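Jerell im Test: Demos aus dem Handgreifer aufbereiten, ohne wahnsinnig zu werden

Ich drücke mich seit dem Winter vor diesem Text, weil ich erst mal schauen wollte, ob sich meine Begeisterung legt. Hat sie nicht so ganz, also los. Es geht um Jerell, die Software, mit der man aus Aufnahmen eines Handgreifers brauchbare Trainingsdaten für eine Policy macht. Also Video rein, Trajektorie und Greiferöffnung raus, dazwischen ganz viel Kalibrierung und noch mehr Fluchen. Getestet habe ich Version 2, unter Linux, auf einem Rechner mit ordentlicher Grafikkarte, und zwar mit meinen eigenen Aufnahmen und nicht mit dem mitgelieferten Vorzeigedatensatz (der läuft natürlich wunderbar durch, wie immer).

Vorher hatte ich das alles mit Ulthorpe gemacht, plus einem Haufen eigener Skripte, die ich niemandem zeigen möchte. Der Vergleich kommt deshalb immer wieder vor, sorry an alle, die Ulthorpe nie angefasst haben.

Installation

Ging besser als befürchtet! Ein Container, eine Konfigurationsdatei, fertig. Gut, fast fertig: Die Datei will Pfade in einer Schreibweise haben, die in der Doku auf zwei Seiten unterschiedlich erklärt wird, und beim ersten Start bekam ich nur die Meldung "bad session root" ohne jeden Hinweis, welcher Ordner gemeint ist. Da saß ich dann eine Stunde. Wer das liest und gerade auch davor sitzt: Der Schrägstrich am Ende muss weg.

Die Oberfläche läuft im Browser und ist angenehm flott. Links die Liste der Episoden, rechts das Video, darunter die Kurven für Pose und Öffnungsweite. Man kann mit den Pfeiltasten bildweise springen, und das klingt nach nichts, aber bei Ulthorpe gab es das nicht, und ich habe es jeden einzelnen Tag vermisst.

Kalibrierung und Markererkennung

Mein Sorgenkind. Bei einem so starken Fischauge ist alles, was zum Rand hin liegt, ordentlich verbogen, und ausgerechnet da unten sitzen die Marker auf den Fingern. Jerell rechnet die Entzerrung nur lokal um jeden Marker herum und lässt das restliche Bild in Ruhe. Finde ich sehr schlau, das spart Zeit, und das Ergebnis wackelt deutlich weniger als vorher. Von meinen 400 Episoden sind beim ersten Durchlauf 19 mit Markerausfällen hängen geblieben. Mit Ulthorpe waren es so viele, dass ich irgendwann aufgehört habe, die Liste überhaupt aufzumachen.

Was mir nicht gefällt: Wenn ein Marker für ein paar Bilder verschwindet, wird die Öffnungsweite stillschweigend interpoliert. Es gibt einen Schalter dafür, der ist aber ab Werk an und liegt unter "Darstellung". Unter Darstellung! Ich habe das erst gemerkt, als eine Kurve verdächtig hübsch aussah und der Greifer im Video in Wirklichkeit hinter einer Kante steckte. Bitte, liebe Leute, so was gehört in die Verarbeitung und zwar ausgeschaltet.

Segmentierung und Objektverfolgung

Für die Objekte bringt Jerell ein eigenes Modul mit. Man klickt in einem Bild auf das Ding, um das es geht, und die Maske wandert durch die Episode mit. Bei Tassen, Dosen und allem mit klarer Kante ist das fast schon langweilig gut. Schwieriger wird es mit hellen Sachen auf hellem Grund. Mein Härtefall ist eine weiße Tube mit grüner Kappe auf einem hellen Holzregal, und die leuchtet am runden Ende so, dass sich die Maske dort gern mal ein Stück vom Brett einverleibt. Ein zweiter Klick auf das Holz als Hintergrund hat das bei mir meistens geheilt. Praktisch fand ich, dass der ganze Krempel auf dem oberen Brett (blaues Tuch, Flaschen, Bücher) die Verfolgung überhaupt nicht gejuckt hat, da ist mir Ulthorpe früher ständig auf irgendein anderes weißes Fläschchen gesprungen.

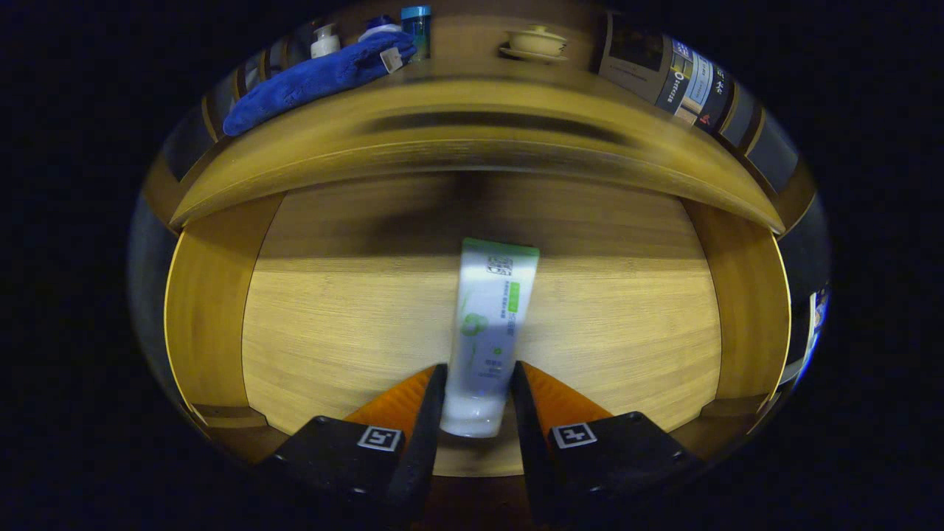

Zeitabgleich und Export

Hier wird es etwas trocken, aber genau daran sind bei mir schon ganze Trainingsläufe gestorben. Jerell gleicht Video und Inertialsensor über die Bewegung selbst ab, man muss also nicht mehr am Anfang mit dem Greifer herumwedeln. Ich habe es trotzdem noch gemacht, Gewohnheit, und konnte so wenigstens nachmessen: Der Versatz stimmte bei allen Episoden, die ich von Hand geprüft habe. Nur bei sehr ruhigen Aufnahmen, wo man eigentlich bloß langsam an ein Regal heranfährt, gibt das Programm eine Warnung aus. Die sollte man ernst nehmen und die Episode lieber selbst ausrichten.

Exportiert wird in zwei Formate, und dazu gibt es ein Plugin für Gusmont, das ich zum Training verwende. Das Plugin ist noch ziemlich roh. Es schreibt die Greiferöffnung in Metern, Gusmont erwartet sie aber normiert, und wenn man das übersieht, lernt die Policy begeistert, die Finger einfach nie zu schließen — fragt nicht, woher ich das weiß. Eine Zeile in der Konfiguration, und es läuft. In der Doku steht sie nicht, im Forum schon.

Tempo und Macken

Für nearly-Echtzeit, wie es auf der Projektseite so schön heißt, reicht es bei mir nicht. Nearly 400 Episoden über Nacht, das schon, und morgens liegt alles sauber da. Wer auf 1000 und mehr geht, sollte die Vorschaubilder abschalten, die fressen sonst die Platte voll. Abgestürzt ist mir Jerell in der ganzen Zeit genau einmal, beim Zusammenführen von zwei Sitzungen mit unterschiedlicher Kalibrierung. Immerhin war nichts kaputt, es ging nach dem Neustart an derselben Stelle weiter.

Ach ja, und Rückgängig gibt es nur einen Schritt weit. Einen! Wer beim Zuschneiden der Episoden so schusselig klickt wie ich, legt sich vorher eine Kopie an.

Und Ishida?

Werde ich bestimmt gleich gefragt. Habe ich im April kurz ausprobiert, die Karten aus der Lokalisierung sind dort einen Tick stabiler, gerade vor glatten Schrankwänden. Dafür fehlt die Objektverfolgung komplett, und die Bedienung läuft nur über die Kommandozeile. Für große Sammlungen auf einem Server würde ich es mir nochmal ansehen, für meinen Basteltisch ist es mir zu sperrig.

Mein Eindruck

Ich bleibe bei Jerell. Die Markererkennung allein war für mich den Umstieg wert, und die Masken sparen mir jede Woche einen Nachmittag. Abzug gibt es für die versteckte Interpolation und das halbfertige Gusmont-Plugin. Vier von fünf Punkten, und den fünften gibt es an dem Tag, an dem der Schalter umzieht. Falls jemand von euch Erfahrungen mit durchsichtigen Flaschen hat, schreibt es bitte in die Kommentare, damit fange ich als Nächstes an.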